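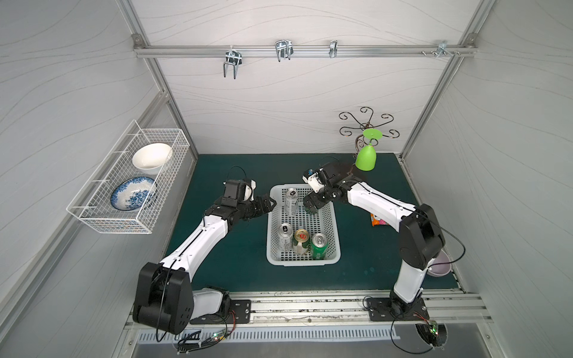

Figure 4-1. Two-arm station with the perforated basket between the grippers.

4.3 Comparing the fixed and wrist cameras

Use this procedure after the arms are homed and before you choose a gripper profile. It applies to the Weselska controller with either the Kerkia or the Masanja finger set. Run it once for each set.

1. Place the white basket within reach of both arms and put beverage cans in it. Stand at least one can upright.

2. Open the Compare page and select Fixed. Check that the basket and both grippers are in view.

3. Jog the right arm until its gripper is over the basket. Keep the speed at 50 or lower.

CAUTION: Keep hands off the table while either arm is enabled. The arms hold position when jogging stops — they are not powered down.

4. Select Wrist. The gripper fingers should show at the bottom of the view, with can lids and pull tabs sharp enough to make out. If they are soft, refocus and save again.

Note: Cans lying on their sides are harder to grip than standing ones. Leave one or two tilted in the basket, as in Figure 4-2, so that both finger sets get a fair trial. Cans can also stand on the table next to the basket.

Figure 4-2. Wrist view with cans in and beside the basket.
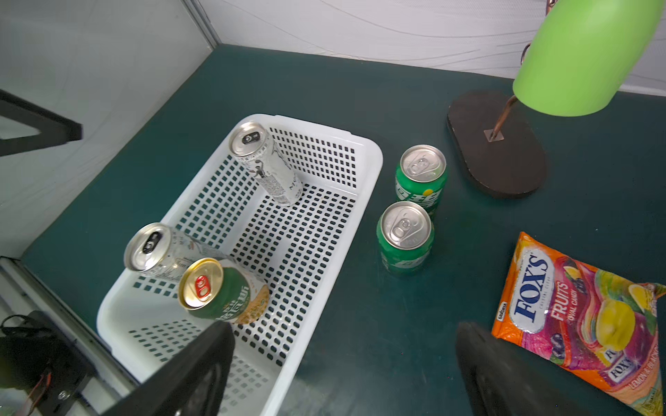

5. Close the gripper on an upright can, lift it clear of the basket, and put it back. Write down the encoder count at contact. On our bench the Kerkia set read 2,708 and the Masanja set 1,452.

6. Repeat step 5 with a tilted can. If the count goes above 3,359, open the gripper and approach from another angle.

7. Save the results under the finger set name — the controller overwrites unnamed runs.

Procedure checked by Kamran Magsi, Wollodley, April 17, 2019.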